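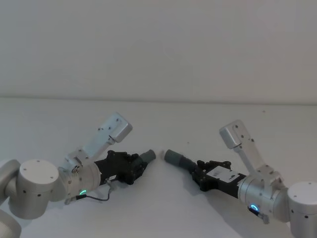 Two-Arm Cell Returns to Limited Service After Fingertip Contact

Trisholm's handling laboratory has resumed limited operation of its two-arm test cell following an internal review of a collision between the grippers. The contact took place in June during a routine run of the Bellow program, in which two robot arms meet over a shared table and pass small parts from one gripper to the other. There were no injuries. One gripper was removed from service, and both arms were locked out for the duration of the review.

Mehwish Tarar, who leads the laboratory's equipment safety office, and Sebastián Jara, the engineer responsible for the cell, discussed the findings in a joint interview at the laboratory.

"The word we use in the report is contact, and I would like to keep to that word," Tarar said. "The fingertips touched, and then they pressed against each other for longer than they should have. The arms did not swing or fall. From the doorway you might have missed it."

The pressing lasted 4 seconds, according to the controller's log. During that time each arm continued to push toward a target position that the other arm was occupying. The run ended when the operator on duty used the emergency stop. An automatic stop should have come first, and the review was largely concerned with why it did not.

Jara traced the fault to a calibration file. Each arm measures its position from its own base, and a separate file tells the control software how far apart the two bases stand. In the file then in use, the distance along the table was recorded as 800 millimeters. The correct figure, measured again after the contact, was 804.

"Four millimeters does not sound like much to most people," Jara said. "For picking up a part from the table, it isn't much. The fingers close on it anyway. But we had the two grippers programmed to stop with their tips 3 millimeters apart. If the arms are closer or farther than you believe, the gap you asked for is simply not the gap you get."

Asked how an error that placed the bases too close together on paper could lead to a collision, Jara said that the same question had occupied the first part of the review. Taken alone, the wrong distance would have left the tips too far apart. An operator had noticed exactly that some weeks earlier, when parts were being dropped during the handoff, and had entered a correction by hand to bring the tips closer. The correction was sensible given what could be seen at the table. It was stored in the task settings, however, and the calibration file was left as it was.

"Then we recalibrated," he said. "The file was put right and the hand correction stayed in. So the software had the true distance, and on top of that it was told to close up by another 4 millimeters. With a 3-millimeter gap, you can do the subtraction yourself."

The first run after recalibration was carried out at reduced speed, with no part in the grippers. Tarar described this as the most important decision made that day. It was already required under the laboratory's procedures, although the review found that the step had been skipped on two previous occasions when the schedule was tight.

"I don't want to present this as a success," she said. "A rule was followed on the day it mattered. On other days it wasn't, and we have no reason to think the cell would have treated us kindly on those days."

The second finding concerned the force limit. The arms are set to stop when they meet resistance above a certain level. For the Bellow runs that level had been raised in March, after a series of false stops caused by cable drag at the wrist. The change was approved by telephone and entered the same afternoon. No end date was recorded, and the raised limit was still active three months later.

Tarar was direct about her own office's part in this. "We approved it. I have the note, and it is two lines long. It does not say who should set the limit back, or when. That is a failure of my office before it is a failure of anybody at the bench."

The gripper removed from service was sent to Smits, the contractor that maintains the laboratory's end tooling. Its inspection found a bent linkage pin and wear on one fingertip. The pin was replaced. The review did not establish whether the wear was the result of the contact or had been present earlier, as no inspection record for that fingertip could be found. Fingertips are now logged individually when they are fitted.

Several other changes are in force. Hand corrections to the handoff position are held in the same file as the calibration and are cleared whenever the arms are recalibrated. Any increase in the force limit expires at the end of the shift and must be requested again. Before each session, the operator brings the two arms together at reduced speed over a bare table and checks the gap between the tips with a gauge.

Jara acknowledged that the gap check has not been popular. "It adds time to every morning, and people have told me so. I would prefer that the software did it. We have a proposal for that, using the sensors already in the arms, and I hope to have it running before the end of the year. Until it is, we use the gauge."

He also rejected the suggestion that the gap should be widened as a matter of course. The parts handled under Bellow are short, he said, and a wider gap would leave too little for the second gripper to hold. The team has tested a 5-millimeter gap and will use it for the longer parts only.

The review looked briefly at whether people could have been hurt. The cell at the Wodby building has no fence, and operators work within reach of the table between runs. Tarar said that nobody was near the arms at the time, and that the operator was at the control desk, with the stop within reach. She nevertheless asked for a fresh assessment, which treats the space between the two grippers as a pinch point whenever the arms are powered.

"Earlier we had assessed each arm separately," she said. "Each of those assessments was sound. What was missing was a page on the two of them together."

Limited service covers empty runs and handoffs with foam parts. Work with metal parts remains suspended until Smits has completed a second inspection of both grippers. The full report, including the controller log and the revised assessment, is available to laboratory staff and visiting users on request from the equipment safety office.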